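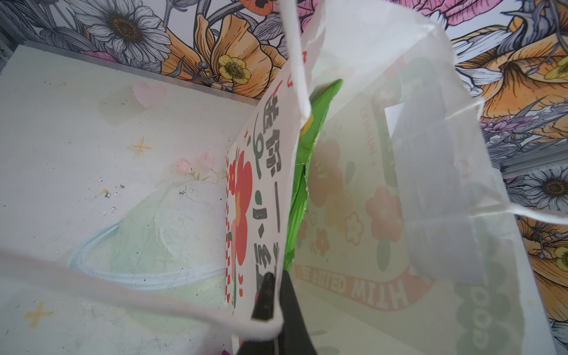 The robotics club at Plonley meets in the old drafting room on the second floor, and in June it had the place to itself. Classes were over. The students who stayed were there for one reason: the handling round at Stosalton in July, where a robot arm has 60 seconds to move a bag from one place to another without tearing it or tipping it over.

Bags are a hard object to choose. A wooden block keeps its shape when it is squeezed, and most student teams start with blocks. Paper creases. Thin plastic slides, folds over itself and lets the light through, so the software has trouble finding its edges. Handles swing into the path of the fingers.

"We spent the first month on blocks and got very good at blocks," said Daryna Tymoshchuk, who leads the team of students writing the control code. "Then we put a gift bag in and had to throw most of that work out."

The club calls its arm Walik. It has a camera at the wrist, and the students work from that view when they drive it by hand. The view is close and crowded. In one practice setup, a white paper bag with Chinese lettering down its face stands beside a larger translucent one, against a wall of printed flowers, with more flowers printed on both bags. The dark finger is at the lower part of the paper bag. The printing on the far side of the translucent bag shows through backward, and "BE FILLED WITH" can be read in mirror image.

A busy background is useful for training, Tymoshchuk said. Code that works only against a plain gray sheet will fail as soon as the sheet is gone, and the rules do not promise a plain sheet.

The club has recorded 279 practice runs since spring. For each one, a student guides the arm through the whole task while the computer saves the camera view and the position of every joint. The recordings are then used to train the program that will drive the arm in July. Runs that go wrong are kept in a separate folder with a short note on what happened. The notes are brief: "pulled by cord," "squeezed too hard," "got both bags."

Urmila Dubey teaches physics at the school and has advised the club for six years. She does not write code for it. Her job, as she describes it, is to order parts, sign forms and ask students to explain what they just changed.

"If they can't explain it, it comes back out," Dubey said. "That rule has cost us some afternoons."

Money is tight but workable. The club had $2,000 for the year, most of it from Tkachuk, a local machine shop that also lets the students use its tools. A good part of that went to replacement motors. The rest paid for new fingertips, which are narrower than the old ones and rounded at the end.

The team still has 2 open problems. The arm is slow to let go, and it sometimes mistakes a loose cord for the edge of a bag. Tymoshchuk is working on the cords first. Each change to the code is followed by a new set of runs with the bags moved and turned, and the room stays open until five.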